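Facilities Support – Ticket 157
Subject: Liners slipping in tabletop waste bins, staff break room
Opened: 27 March 2018
Status: Resolved, pending review
Site: Limsakul Building, Level 2

Reported issue

Staff on Level 2 report that the clear liners supplied for the small tabletop bins do not stay in place. When a paper cup or other light item is dropped in, the liner slides down one side and waste collects between the bag and the wall of the bin. The bin must then be emptied and wiped by hand.

Initial checks

The bins affected are the square cream-colored plastic type with the smiling face on the side. The bins themselves are sound and will remain in service. The liners come from the Coltari carton opened this month. Liners from the earlier Trendura carton were not the subject of any report.

The bin on the white table was checked with its liner fitted. The bag is loose and hangs over the front, covering part of the outside wall, and a small yellow item has been left inside near the back corner. The rim is thick and rolled, so a loose bag has little to grip.

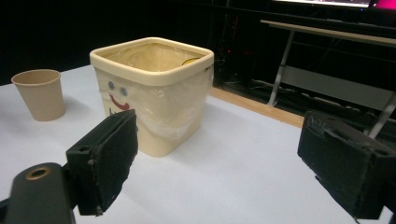
Cause

The Coltari liner is wider than the bin requires. The order was placed under item 37 on the supply list – the correct item is 23. The two cartons carry similar labels and were stored on the same shelf.

Action taken

1. Remaining Coltari liners moved to the floor bins in the copy room, where the size is suitable.
2. Replacement liners under item 23 requested from Faveo.
3. Cleaning staff asked to gather the spare plastic at one corner and knot it below the rim until the new stock is received.
4. Shelf labels in the supply closet corrected.

Notes for users

Please do not tape liners to the bins. Tape leaves a residue on the plastic and may damage the printed or applied face. Cups should be emptied at the sink before disposal.

Follow-up

The supply list will be reviewed in April. Further reports concerning liners on Level 2 should be added to this ticket.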